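Podcast feed: episodes missing from the directory listing, audio stops early

Ticket opened by: Karine Tremblay
Opened: 2019-03-12
Show: Fortin Farm Animal Watch
Host: Cedach
Status: Resolved, one item left open

Problem as reported

Our interview with the hen rescue group in Plomska went up on the website and plays fine from the page. It does not show in the Skalura directory. Subscribers are writing in to say the newest thing they can see is the leafleting workshop, two episodes back. A couple of people who downloaded the hen rescue episode straight from the site say it stops partway through, just after the guest starts on the open rescue at the broiler sheds.

Nothing was changed on our side except that I added a longer description with links to the petition and the vigil dates.

Reply 1 - support

Please send the feed address and the size of the audio file as shown in your Cedach file manager. Please also say if the description was pasted from another program.

Reply 2 - Karine

Feed address sent by private message. The file manager says 39 MB. The copy on my computer is 60 MB, so the upload did not finish. There was no error message when I did it.

Yes, the description was pasted from our newsletter.

Reply 3 - support

There are 2 separate faults.

The upload was cut short. Delete the file from the file manager and upload it again. Stay on the page until the green bar is replaced by the file name. If you leave the page before then, the part that has arrived is kept and published.

The feed does not validate. The description contains a bare "&" in the petition link, and the directory stops reading at that line. Older episodes below it are still listed from the last good copy. Open the description, choose Plain text, paste it again and save. Then run Check feed from the Tools menu.

Episode pages do not have this fault, so they will look normal whatever the feed is doing.

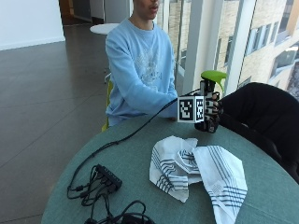
Post image, hand on a spray bottle

Reply 4 - Karine

Uploaded again, now 60 MB in the file manager. I listened to the last few minutes from the site and the guest's closing appeal is there.

Check feed still fails. It gives a different line number this time, further down.

Reply 5 - support

The second line is in the show notes for the sanctuary open day in May. Same cause, a link with "&" in it. Fix it the same way. Your feed is set to list 200 episodes, so the check goes through everything and stops at each error in turn. Keep running it until it comes back clean.

Reply 6 - Karine

Clean now. I had to fix the open day notes and one old post about the live export march. Skalura still shows the old list.

Reply 7 - support

Skalura reads feeds on its own schedule. Log in there, open your show and press Refresh. If the button is gray, wait and try again later. Do not submit the show a second time - that makes a duplicate listing and subscribers get split between the two.

Reply 8 - Karine

Refreshed. Both missing episodes are listed and the hen rescue one plays to the end in the app. Subscribers who already downloaded the short copy still have it. Is there a way to push the new file to them?

Reply 9 - support

No. They need to delete the episode in their app and download it again. A line at the top of the episode notes is the usual way to let them know.

The missing error message on a cut upload has been passed to the developers. Leaving that part open and closing the rest.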